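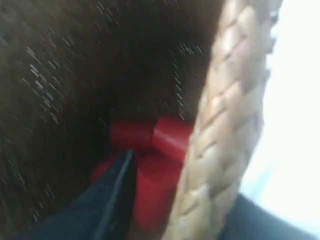

Orkow Street Playroom -- Toy Corner Gallery

The playroom on Orkow Street takes up 1190 square feet on the ground floor of the old Kyriakidis building. It opens at 9 in the morning and closes when the last family goes home. Most of what we own was donated, and the rest came from a Grellent order we placed in December.

Small parts are the hard thing to keep up with. Connectors, clips and odd pieces travel from one end of the room to the other, and they end up under cushions, in shoes and in the folds of anything soft. We used to sort them once a month. Now we do it at the end of each day, and it takes less time than the monthly sort did.

Red pieces are the easiest to find. A bright red one shows up well against dark brown, even at a glance. Brown and gray pieces take longer, and we usually find those by hand.

How we put things away:

Building pieces go in the 6 shallow bins by the window. Please don't sort by color -- we tried it, and children look for shapes first.

Soft toys go on the low shelf. Check seams and folds for small parts before they go back.

Anything cracked goes in the tin on the counter. We look through it before the next order.

Puzzles stay on the Rundasico rack, five to a shelf. Count the pieces into the box before you close the lid.

Blankets and covers get shaken out over the mat, then folded.

If you find a stray piece at home, drop it in the slot by the front door. It doesn't need a note. Spare bins are also welcome, as long as they have lids that fit.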